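3.2 Storage of small parts

Small parts at the Rarkberg site were kept in divided plastic boxes with hinged lids. Before March each work table held its own stock in open trays, and staff in Alov and Feng reported that mixed fixings were the most common cause of delay when a job was set out. The trays were withdrawn and replaced by boxes of a single pattern, 40 of which were issued at the start of the study period.

Each box was assigned to one table and refilled from the central store when any compartment fell below its marked level. A compartment held no more than 200 pieces of the smallest size. Boxes were opened flat on the table during use (Figure 2), so that all compartments could be reached from either side, and were latched before being returned to the shelf. The labelling scheme followed the Draltine list and is set out in Section 4.

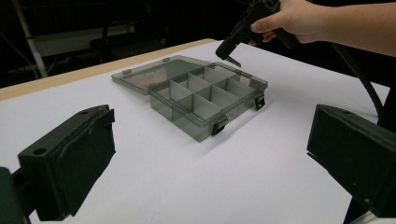
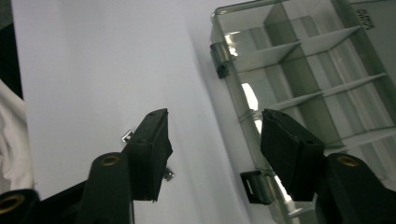
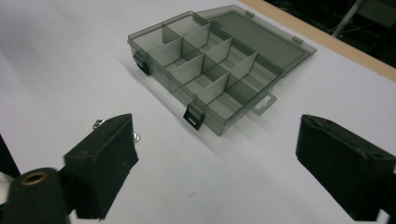

Figure 2. Work at the table. First and last images: divided box with the lid open.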